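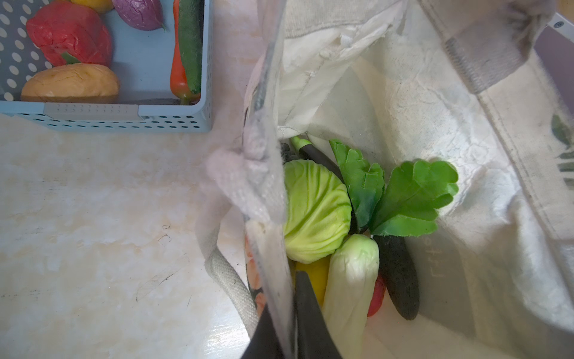

Why does the Fana storefront still show the old prices when it's opened from a phone's home screen?

Because the service worker is still handing out the copy of the catalog it saved on its first visit, and it sees no reason to stop. The server has the new prices. The browser tab has the new prices. The installed app has its own opinion.

Ticket 1772 -- Installed app serves stale catalog
Product: Fana storefront (progressive web app)
Status: Closed, with reservations
Priority: Medium, then High, then Medium again after lunch

Reported behavior
Customers who added the shop to their home screen see prices from before the October update. Pull-to-refresh spins nicely and changes nothing. Closing and reopening the app changes nothing. One customer uninstalled it, reinstalled it, and got the right prices, then wrote in to ask whether this was now a weekly chore.

Log

9:10 a.m.
Reproduced on an Android test phone. Opened the app, went to the first category page, got old prices. Same page in a regular browser tab on the same phone: old prices too, until I unregistered the worker. So the tab was only right on devices that had never installed anything. Correcting my cheerful summary to the client accordingly.

9:40 a.m.
Checked the response headers for the catalog file. Cache-Control is set to no-cache, as it should be. The worker answers before the network is ever asked, so the header is decoration.

10:25 a.m.
Looked in cache storage. There are two caches, desum-static and desum-data. Desum is the build tool we inherited with this project, along with its documentation, a single page that says "see docs." The catalog sits in desum-static with the fonts and the logo. 603 entries in total, nearly all of them product pages that should never have been in there.

10:50 a.m.
Found the rule. The precache pattern matches every .json file under the public folder. When the catalog was moved into that folder this summer, it was swept up with everything else. The commit message for the move reads "tidy."

11:30 a.m.
Changed the pattern to leave out the catalog and gave it a network-first route with a three-second timeout. Bumped the cache name. Deployed to staging. Staging shows new prices. Briefly happy.

11:45 a.m.
Test phone still shows old prices. The new worker is installed and sitting in "waiting," where it will stay until every open window of the app is closed. The test phone had one open behind the settings screen. Closed it, reopened, new prices. 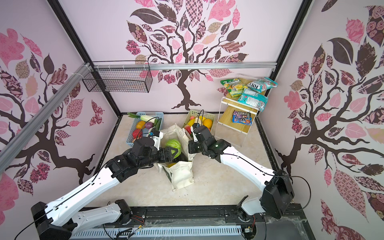 Reply from Lefèvre: We can't ask shoppers to close every window. Most of them don't know they have more than one, and the ones who do are proud of it. Is there a way to make the update take over by itself, without throwing away what's in the cart?

1:20 p.m.
There is. Added skipWaiting on a message from the page, plus a small banner that says "New version ready -- tap to reload." The cart lives in IndexedDB and survives the reload. Checked it with an empty cart, a full cart, and a cart containing a product that no longer exists. The last one shows a blank line with a price of zero, so I've opened a separate ticket (1773) and will pretend I didn't see it until tomorrow.

2:05 p.m.
Pushed to production. Also set the server to send no-cache on the worker script itself, which the Eseo hosting panel had helpfully set to a year. The panel calls this setting "Boost." It is on by default. It is now off.

3:30 p.m.
919 installed clients have picked up the new worker so far according to the version ping. The rest will follow when people next open the app. The ones who never open it again will keep their old prices and presumably won't mind.

4:15 p.m.
Client asked if we could "just turn off caching." Explained that this would fix the prices and also make the app useless on the train. Client takes the train. Caching stays.

Resolution
Catalog removed from precache and served network-first, with the saved copy as a fallback when there's no signal. Old cache deleted when the new worker activates. Reload banner added.

If you still see old prices
Open the app once with a working connection, wait for the banner and tap it. If no banner shows up within a minute, close all windows of the shop, including the one you forgot, and open it again. Clearing site data also works, but it empties the cart, so write down anything you were fond of.

Left open
The Boost setting comes back on whenever the hosting plan is renewed. Reminder set. Eseo support has been asked about it and has replied with a link to the page that describes the setting.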